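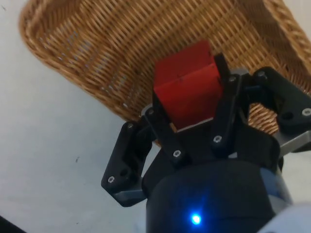 When does the Trelow toy library reopen? The doors open again on 2 July, in the former Willems shoe shop on Station Road.

11 June 2022
By Anouk Declercq

Trelow's toy library has been shut since its old rooms were sold in the spring. Members kept what they had on loan, and no late fees will be charged for that period.

The new premises have been let for five years. Rent for the first year is being met from a town grant of £2,986, with the rest of the money going on shelving and a ramp at the front door.

Membership stood at 635 families when the library closed. The yearly fee stays at £5, and households can borrow up to four items for three weeks at a time. Jigsaws and board games will be lent from August, once they have been checked for missing pieces.

Kacper Kurek, who runs the library, said returns could be left at the Tandeo café until the end of the month. "Please put your membership number on the bag," he said. "We had a few in May with no name at all."

Opening hours will be 10am to 1pm, and the side entrance should be used while the pavement is dug up.

Comments

Cyprian Gajewski: Is there parking at the new place or is it the pay car park behind?

Hyun-seo Won: Pay car park, but free for the first half hour.

Theophilus Mahama: Still got a train set from February. Will drop it at the café.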